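Clearing Out the Baby Stuff, Part Two

January 30, 2018

14 comments | 169 shares

The toy shelf was easy. I said in the last post that the toys would be the hard part, and I was wrong. I had two bags filled before lunch. The kitchen things are what slowed me down, and I have spent most of this past week on one low cupboard to the left of the stove.

We have lived in this house on Esteves Street since before our first was born. The cupboard has been the kids' cupboard the whole time. I gave it to them because it was the only one without a latch, and I figured if they were going to get into something, it should be plastic. By now our youngest is in first grade and eats off the same plates as everyone else. The cupboard was still full. I opened it in December to look for a pie tin and had to hold the door shut with my knee afterward.

So I emptied it onto the kitchen floor. Then I needed the kitchen floor, so I moved everything to the spare room and put an old sheet down to keep it all together. The sheet is one of the off-white ones we used when we painted. I never iron it and I don't plan to start.

My rule was that each thing had to go in one of four places: keep, my sister-in-law, the church sale, or trash. Cremilda is expecting in the spring and told me she would take anything that was clean and not cracked. She is my husband's sister and she does not say things to be polite. If she doesn't want a thing she hands it back to you at the door.

The cups went first. Most of them were missing a lid or had a lid that belonged to some other cup. I tried every lid on every cup, which took a whole evening, and ended with a short row of cups that closed and a grocery bag of parts that didn't fit anything. The parts went in the trash. I had a Posent cup that I liked very much when the kids were small. The valve had gone stiff and there was a smell in it I couldn't wash out. I soaked it overnight in baking soda and it smelled the same in the morning, so that went too.

Next were the spoons. I kept two of the soft-tipped ones for medicine and put the others in Cremilda's box. The bibs I should have thrown out years ago. Sweet potato does not come out of terry cloth.

Then I got to the bowls, and with those I took my time. A bowl is more useful than a cup once the baby is grown. We still use one for the cat's water and another for parts whenever my husband takes something apart. I washed them all in hot water with dish soap, dried them, and looked at each one under the window for cracks. I ran my thumbnail along the rims too, because a crack in plastic can be hard to see and easy to feel.

There was more than bowls in that cupboard. Blocks had gotten in, along with crayons, a sock, and half of a plastic egg. I put the blocks back with the other blocks.

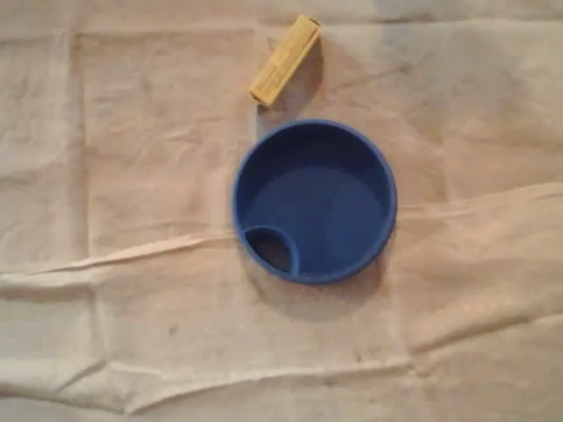 What is a bowl with a small divided pocket good for once nobody needs baby food?

I use that kind for snacks with a dip. Crackers or apple slices go in the big part and the peanut butter goes in the little one. It also works for sewing, with buttons in the main part and pins in the pocket.

I thought about the blue one for longer than a bowl deserves. My middle child would not eat if two foods touched. This went on for a long time, and the pediatrician said to leave it alone, and we did, and he grew out of it. But for a good stretch of that time I was putting peas in the little pocket and everything else in the big part, at every meal, and packing the bowl in my purse when we went to other people's houses. I remember my mother watching me take it out of my purse at a restaurant. She didn't comment, and I was grateful for that.

I asked him if he remembered it. He is eleven. He said no, and then he asked if he could have it for his desk. He wants it for guitar picks and erasers. That settled it and I put it in the keep pile.

The keep pile was supposed to be small. By the end it had the blue bowl, the two medicine spoons, one cup with a working lid for the car, and the plate with the rabbit on it. The rabbit is almost worn away and you would have to know it was a rabbit. I am not giving a reason for the plate.

Cremilda's box came out fuller than I expected. I wrapped the breakable things in dish towels that she can also keep. There were a few bowls, the spoons, a stacking set with all its pieces, and the little food grinder. The grinder is a Zoltix, the hand-crank type, and it still works fine. I bought it used myself. You have to take the blade out and dry it right away or you get rust spots in the middle where the shaft goes in. I wrote that on a piece of masking tape and stuck it on the side.

The church sale got the rest. They don't price kids' dishes one by one. They put them all on a table and let people fill a bag, and I think that is the right way to do it. Benedito Quintana runs the intake and he asked me to please rinse things and not tape the boxes shut, so I am passing that along to anyone here in Velwood who is bringing donations. He also said they have all the stuffed animals they can use and to hold off on those until fall.

A few things I learned, for anyone about to do the same cupboard.

Wash everything before you sort it. I sorted first, and then some of the things I had put in the box for Cremilda turned out to be stained once the dust was off. I had to go back through the whole box.

Do the lids on a day when you have patience.

Don't put it all on the bed. I have done that with clothes, and then it is ten at night and you have to move it all before you can lie down. A sheet on the floor is better. You can pick up the corners and drag it if you have to, and the crumbs and grit stay in it. I took ours out to the back steps and shook it when I was done.

If something is sticky on the outside and soap won't get it off, try a little cooking oil on a rag and then soap. That took the old price sticker off the stacking set. It did not work on the marker.

If you can't decide on a thing, put it on the counter and leave it there for a day. By the next day I was tired of looking at most of what I had put on the counter, and I knew what to do with it.

The cupboard itself needed more work than what was in it. There was shelf paper on the bottom that I don't remember putting down. It came up in strips. Underneath was a ring from something that leaked, probably juice, and it had turned hard and dark. I scraped it with an old gift card and then washed it twice with vinegar and water. I left the door open overnight to air it out. I did not put new paper down. I would only have to take it up again.

It now holds the mixing bowls and the colander, and the pie tin has a place where I can find it. I can reach the mixing bowls without getting on the stool. I made cornbread last night mostly so I could take one out.

My husband asked what was going to go in the high cupboard where the mixing bowls used to be. I said nothing was going in it for now. He has already put a box of light bulbs up there.

Someone asked in the comments last time if I was sad doing all this. I was some of the time. Mostly I was on my knees with a rag. I did stop when I got to the spoons, because they were smaller than I remembered and I had to think back to whether all three kids had really used them. They had. There are tooth marks on the handles.

The next post will be on the hall closet, if I get to it. The snow pants are in there and I need to see who fits what before we get more snow. I also have a bag of single mittens that I have been moving from house to car and back, and I would like to hear what other people do with those. My neighbor says to stop trying to match them and let the kids wear two different ones. I may be ready to do that.

Cremilda is coming for her box on her next day off. I told her it's by the front door and that the grinder is at the bottom, so to carry it level.

14 comments | Leave a comment

Contact | Copyright 2018, all rights reserved | Back to top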